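I've been to 3 tenants' union meetings since September, which in my building qualifies me as a veteran. Rodrigo Urquijo has been to more, but he brings a folding chair with a cushion strapped to it, so I consider him a professional.

The quarrel, if you live outside Stekow and have been spared it, is over the Ploner blocks. The company that owns them wants to sell. The city says it would love to help the tenants buy the place together and run it themselves, and has expressed this love in a letter 851 words long, none of which is "money." I read it twice on the bus. There's a paragraph on "shared horizons" that I still think about when I can't sleep.

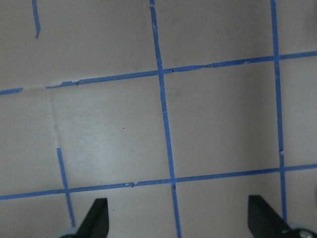
## The case for owning the boiler

I came into this as a mild person. I vote, I grumble, I sign things outside the supermarket. My view of landlords was that they were like weather. Then the rent on my place went up by 200 a month and the elevator stayed where it was, between floors, with somebody's potted fern in it.

So yes, I'm for the buyout. I would like the people who live under the roof to decide when the roof gets fixed. Soledad Durán put this much better in the meeting (she used the word "extraction" and people clapped), but she has read the books and I've mostly read the boiler manual. We landed in the same place.

What worries me is the part after we win. Akash Maurya asked who would chase late rent once the late rent was owed to us, and the room went so quiet I could hear the coffee machine thinking. A good question! I'd like it answered before we sign anything, preferably by somebody other than me.

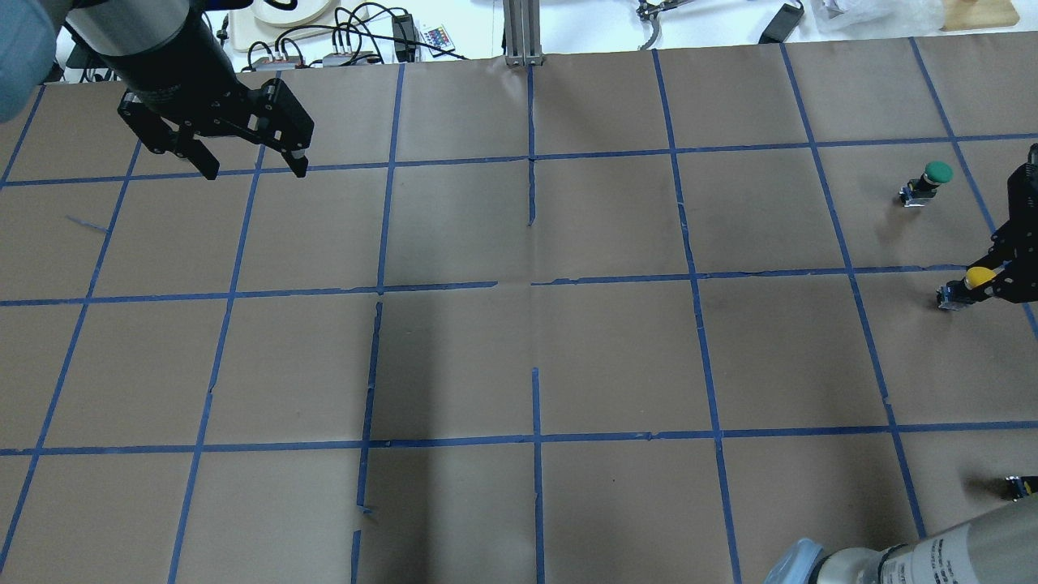
## The case against, as made by Ambros

Ambros Schnyder lives across the landing and believes the whole thing is a trap. In his version the city gets rid of a building full of bad pipes, the owner gets a fair price for them, and we get the pipes. I've argued with him on the stairs for weeks and I haven't managed to knock a single brick out of it.

Where we part ways is on what to do next. Ambros wants to hold out for a rent freeze across all of Stekow and refuse everything smaller. I admire that.

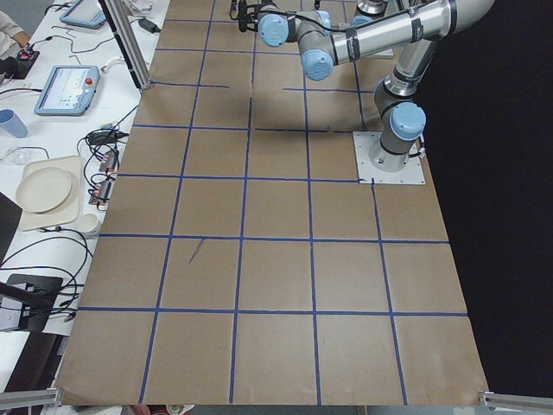 I also notice that the sale closes long before the revolution is scheduled, and that the likely buyer is Trummer, who bought the Gondden courtyards and replaced the benches with a different, worse kind of bench. You can lie down on the old ones. On the new ones you can sort of lean.

My compromise, which has pleased neither camp, is to get a proper survey of the pipes first, paid for by the seller, and then take a vote with the numbers in front of us. I said this out loud at the last meeting. Two people nodded, and one of them was asleep by the time I sat down.
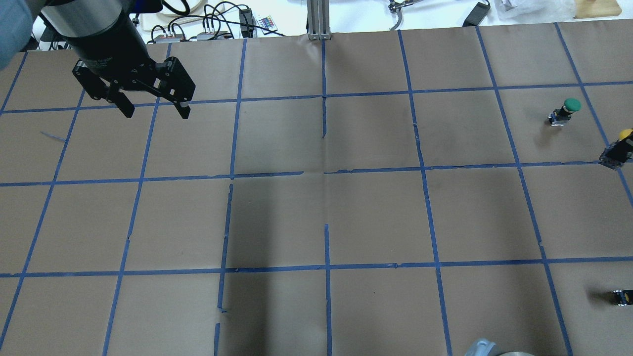 *Notburga Plattner*

The motion for the survey is on the agenda for the next meeting, under item 3, right after the bicycles. Anyone who has sat through the bicycles knows to eat beforehand. If you rent in the Ploner blocks, you have a vote even if you've never come and even if you're behind, whatever the man on the ground floor told you. Bring your lease, or a photo of it. Ambros will be speaking against me and he's good, so come on time.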